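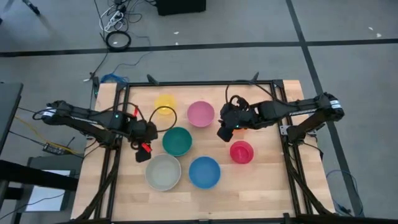
Home Stations Booking Safety Contact

Brutby Arm Station: Questions About the October Stoppage

Last updated February 19, 2023

Thank you to everyone who wrote in. I have tried to gather the questions that came up most, and I've answered them the way I would if you stopped me in the hallway, so please forgive me if I go on a bit.

What happened, in plain words?

The two arms were running the bowl nesting task, and during run 236 the left arm stopped responding for a moment while it was crossing the middle of the table. The right arm had no idea its partner had stalled, so it carried on with its half of the job and bumped the left gripper. It was a slow bump, thank goodness! Both arms then faulted and held where they were until Yaw Nartey pressed the stop button.

Was anybody hurt?

No, and I'm so glad to be able to write that. Yaw was at the desk the whole time and well out of reach. One gripper finger was scuffed and had to be replaced, and a bowl went over the side and survived the trip.

So what was the fault?

A cable. We spent a good long while blaming the Duslow control software (my apologies to the people who look after it, who were very patient with me), but the log showed the left arm dropping off the network for a split second whenever its elbow was nearly straight. The cable over the upper joint had been tied with too little slack, and every long reach gave the connector a small tug. It had probably been working itself loose for weeks.

Why didn't the right arm stop too?

This is the question I lost the most sleep over. The two arms were set up as separate machines that happened to share a plan, and a fault on one was never passed to the other. Now it is. If either arm misses 4 messages in a row, both stop and hold position, and the task will not start again until a person clears it.

Do the green lights mean it's safe to reach in?

Please, no! A green light on the wrist or gripper tells you that part has power and is talking. It says nothing at all about whether the arm is about to move. Before you put your hands over the table to set out the bowls again, press stop and check that the screen says "held."

What should I check before I start a session?

Give yourself 5 minutes. Look over the cables on both arms, from the base all the way to the gripper, and move each arm gently by hand through its full reach with the motors off. You are watching for any cable that goes tight or snags on a bowl. Look at the floor too, and push any loops of cord well clear of where you'll be walking. Then run the short Henotel self-test and wait for both arms to pass.

A cable on top of the wrist looks messy. Should I tidy it?

I know the urge, believe me, I am a tidy person myself. But do leave it alone and send us a note. Some of that extra length is needed when the wrist turns, and pulling it neat is more or less how we got into this trouble in the first place.

Does the color or size of the bowls matter?

Not for this fault. People noticed that the stall seemed to come with the bowls at the far side of the table, and they were right, but only because those need the longest reach. Use whichever set your task calls for.

My runs from before October look odd. Can I still use them?

Most likely, yes. We went back through the logs and found 31 runs with a short dropout on the left arm. They are marked "check" in the Odoi archive, with the time of each gap noted beside them. If yours isn't marked, carry on as you were. If it is, have a look at the gap before deciding; many fall while the arm was parked and do no harm.

One of the arms has stopped by itself. What now?

Stay back, press stop even though it already looks still, and write down what it was doing. Please don't clear the fault and try again just to see, however tempting that is near the end of a long session. Yaw or I will come and look at it with you, and nobody will be cross about a lost run.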